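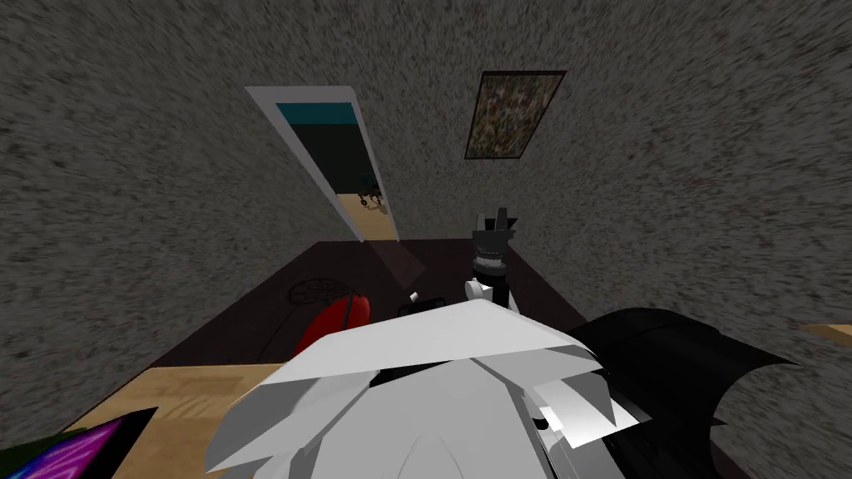

Plornach sim, shoulder cam, May 2025. Both arms in view.

Comparing 2 wrist cameras on the parallel gripper, Tastau vs. Dratstead. Same controller, same 3,368 steps per run.
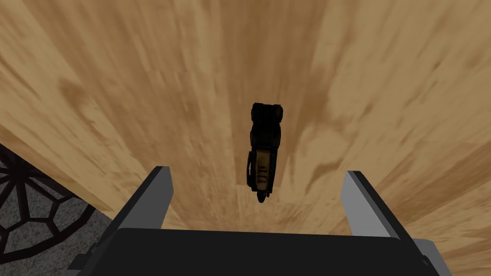 Tastau profile first. Wide lens, so straight lines near the border bend the pose estimate by 6 mm. Dratstead is narrower and loses the fingertips on close approach — worse for grasping.

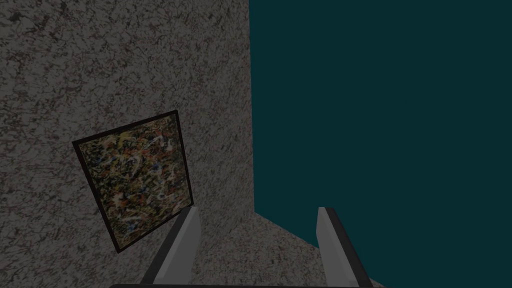

Nusrat Kodikara asked about latency. Two ticks on either one. Keeping Tastau for now, with the Moldovan calibration file.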